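2026-08-31

Budget notes for the gripper order, continued from the page with the coffee ring on it. Kastriot wants a number by the time he gets back from Cadthorpe, and I'd rather give him one I can defend than the one I blurted out in the hallway.

So, where we are. The ask is still for a second round of hand-held units plus the consumables that go with them (pads, pins, cables, the lot), and a decision on whether we put money toward a fixed arm this year or leave it until November when the next pot opens. I've been leaning toward November the whole time and I'm still leaning, but I did promise to write the reasons down this time instead of waving my arms at people.

Biggest thing first: pads. I had us down for one spare set per unit, which was a guess I made in about four seconds. Soft packets are what we do most of, and crinkly snack bags are a very different job from a nice firm box. You want grip on a surface that folds up and slides about, and you want the pad to go on behaving the same way all through a session. I'm changing it to 2 spare sets per unit. Feltach quoted 361 for the pad bundle, and that includes the little bag of screws, which I'd been pricing separately like a goose.
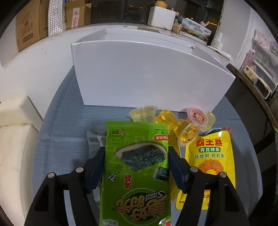
Next, shipping. The Georgiev quote looked lovely until I got to the second page, where the freight lives. Another 140 on top, and that's for the slow option! I rang them and a very patient fellow explained that it's per consignment and has nothing to do with how many units are in it, so if we're ordering at all we should order everything in one go. That rather kills my cunning plan of buying one unit now and the rest later. Note to self: ask whether the pads can ride in the same carton if we get them through Georgiev too, even if the pads themselves cost a bit more. Might come out even.

Pledamis haven't answered. I've written to them again. Their arm is the one Kastriot likes, and I like it too, but I can't put a line in a budget that says "nice, price unknown". If they don't come back to me it goes on the wish list with the label maker.

Items! Keep forgetting we need a line for the things we pick up. Groceries disappear into everybody's petty cash and then I get a shoebox of receipts in the last week. Jelly cups, packets, pouches, all of it should be one proper line called "handling stock", and whoever does the shop should buy a mix of shapes and colours. The cups are good value for what we get out of them, since they'll sit on their bases or tip over on their sides and each way is a different pick. Pouches are harder and thinner, and grabbing one near the edge is a whole other skill from taking it flat across the front. I'd like more of those. Also more things with serrated ends, they catch the light in a way the smooth ones don't.

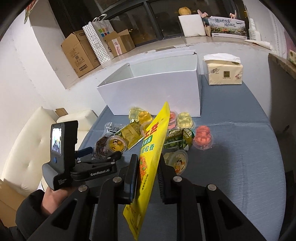 Back to the big question of arm versus hand-helds. My ceiling for this round is 2,000, and I'm treating that as a hard line because I got told off last time. Inside that I can get the hand-helds, the doubled-up pads, the freight and a modest handling stock line, with a little left for surprises. I can't get those and an arm. I can't really get an arm at all, to be fair, unless Pledamis turn out to be having some sort of closing-down sale.

What an arm would need that I haven't costed anywhere:
a bench it can be bolted to
someone's time to set it up (mine, realistically, so there go my evenings)
a power point that isn't already feeding the kettle
training for more than one person, so I can take holidays

None of that is scary on its own, but it all lands in the same quarter and I don't want to be the one explaining it. The hand-helds we can put to work on whatever table is free, and everyone already knows how to hold them. More sessions for the money, and the arm will be better planned for having waited. I reckon Kastriot will grumble and then agree.

Still to sort before I send this up:
chase Pledamis once more, then stop
get the Georgiev freight in writing, the phone call doesn't count
ask Feltach if the pad bundle price holds until November
find out who has the receipts from the last grocery run
check the spare pin count in the blue drawer, I wrote it on my hand and then washed it

Also the charger with the dodgy plug needs replacing and I've left it off every version of this budget so far. Putting it here so it's written down somewhere. It can come out of surprises.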